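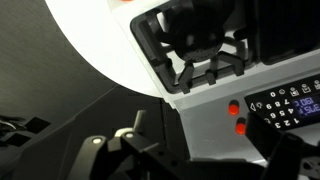 「押すだけなら、もうできるんです」。ロボット班の班長、ヴィカス・プラジャパティさんは開口一番そう言った。押すだけなら。では何ができないのか。そこから話が長くなった。

課外講座「ブレストゥレック(Brestureck)」。生徒と指導者が一緒にロボットアームを動かす、放課後のクラブである。今季の課題はおもちゃのキッチン。つまみ、ボタン、扉。学内発表会は2022年2月6日。取材はその少し前、みんな忙しい時期にお邪魔した。以下、メモから。

まず、なぜキッチンなのか。

「去年は積み木でした。積み木は飽きます」とプラジャパティさん。「積み木って、ずれても積み木じゃないですか。でもボタンは数ミリずれたら押せてない。ごまかせないんですよ」

提案したのは指導役のアネリース・ライナー先生だった。11月の打ち合わせで、いきなりおもちゃのオーブンを抱えて入ってきたという。先生本人に聞くと、少し笑って訂正が入った。

「抱えてきたのは箱です。中身を見せる前に反対されました。おままごとですか、って。高校生ですからね、気持ちはわかります。でも家の中の道具って、押す、回す、引くが全部ひとつの面に集まっているでしょう。教材としてはすごく欲張りなんです」

反対したのは誰か。キリアン・シュテックリさんが手を挙げた。プログラム担当。

「僕です。いまも半分くらい反対です。色が赤いところは楽なんですよ、カメラで拾えるから。赤いボタンと赤いつまみ、これはすぐ見つかる。困るのがキーパッド。黒地に白の小さい数字で、手首のカメラから見ると、寄る向きによって逆さまになる。6と9がもう、ね」

6と9。これは部内でかなり揉めた話らしい。画像を回してから読ませるか、向きごとに学習させるか。シュテックリさんは前者、プラジャパティさんは後者。結論は?

「出てません」と二人同時に。

とりあえず発表会では、数字は読まないことにした。キーパッド全体の位置だけ見て、あとは決め打ちの座標で押す。ずるいと言えばずるい、とシュテックリさん。ただ、ライナー先生はそこを責めない。「説明できるずるなら書いておきなさい、と言っています。発表のときに自分の口で言えればいいです」

ソフトの名前は「オルテント(Oltent)」。先輩が書いたものを引き継いで使っている。名前の由来は誰に聞いてもわからず。コメントがほとんどなく、最初の2週間は読むだけで終わった。

「変数名がa、aa、aaaなんですよ」とシュテックリさん。「aaaが指の開き幅だってわかった日は、ちょっと拍手が起きました」 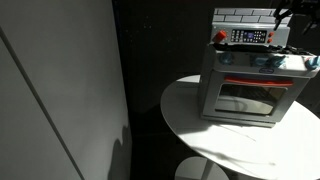 丸テーブルに置いたおもちゃのオーブンと、右上から伸びるグリッパ。

手元を担当しているのがジョアキン・ノゲイラさん。指先の部品、配線、固定。要するに壊れたら呼ばれる人。取材中にも一度呼ばれて席を外した。戻ってきてから続き。

「いちばん時間くってるのは扉の取っ手です。横に長いから簡単そうに見えるでしょ。つかむのはできる。引くと本体ごと動くんです、軽いから。テープで留めるかどうかで、また会議です」

留めないことになった。家のオーブンならテープで留まってないから、というのが理由。ただし家のオーブンはもっと重い、とノゲイラさんはまだ納得していない様子だった。いまは引く力を弱くして、少しずつ手前に倒す動きを試しているところ。成功率を聞いたら「日による」。数字は発表会まで言いたくないそうだ。

日によるというのは本当にそうで、日差しの話が出た。テーブルに直射が入る時間帯は、白い天板がまぶしくて、カメラの絵が飛ぶ。カーテンを閉めればいいのだが、ライナー先生が閉めさせない。

「閉めたら動きました、では困るんです。会場の照明がどうなるか、私だって知りませんから」

これにはシュテックリさんも賛成。「そこは先生が正しいです。閉めたいですけど」

つまみについても聞いた。正面に並ぶ水色のつまみは、色が淡くて周りの灰色にまぎれやすい。赤いつまみとは別のしきい値が必要で、この調整に3回の活動日を使った。回す動作のほうは案外すんなりいったらしい。手首をひねるだけなので、とプラジャパティさん。「ひねりすぎて配線を引っ張ったのは、まあ、別の話で」。ノゲイラさんが横で首を振っていた。

もう一人、今回どうしても話を聞きたかったのがベアト・カウフマンさん。卒業生で、オルテントの作者のひとりでもある。いまは「ヤラー(Jallar)」という小さな会社で検査装置の仕事をしている。電話で短く。

「aaaの件は聞きました。すみません。当時は動けばいいと思っていたので。いまの職場でやったら怒られます。でも引き継いで使ってくれてるのは素直にうれしいです。あと、数字を読むのをあきらめたのは正解だと思います。仕事でも、読まなくて済むものは読まないです」

この話を伝えると、シュテックリさんは「じゃあ僕の勝ちで」。プラジャパティさんは「読まないのと回して読むのは違う」。また始まったので次の質問へ。

発表会で何を見せるのか。

流れはこう。赤いボタンを押す、つまみを回す、扉を開ける。最後に「チョウ(Chou)」を入れる。チョウというのはシュークリームの形をしたスポンジで、ノゲイラさんが切って作ったもの。指でつまむとへこむので、つまみ加減が見た目でわかる。ここまで通しでできたことは?

「2回」とプラジャパティさん。

「1回半」とノゲイラさん。二回目は扉が途中で閉まったのだという。

失敗したらどうするか、も聞いてみた。手で直してから続けるのは認められている。その場合は何を直したか声に出して言うのが、部の決まり。ライナー先生が始めたルールで、最初は恥ずかしがっていた生徒も、いまは普通に「扉、直します」と言ってからさわる。見学していた間にも何度か聞こえてた。

先の話も少し。先生の机には2028年までの計画表が貼ってある。おもちゃの次は本物の家電、その次は二本の腕で、と欄が続いていて、後ろのほうほど字が薄い。

「後ろは鉛筆です」と先生。「その頃の生徒が決めればいいので。いまの子たちは誰もいませんし」

シュテックリさんに、来年も続けるかと聞いた。卒業まではやるとのこと。ただし変数名は全部変えてから渡すそうだ。もう変えはじめたのかと尋ねると、ノートパソコンの画面を少しこちらに向けてくれた。aは直ってた。aaとaaaはまだそのままだった。

最後に全員に、いちばん好きな動きを聞いた。プラジャパティさんは赤いボタンを押す直前の、ちょっと止まるところ。シュテックリさんは「原点に戻るとき」。ノゲイラさんは考えこんで、電源を切って腕を手で支えてるとき、と答えた。ライナー先生にも聞くつもりだったが、通し練習が始まってしまい、聞けずじまい。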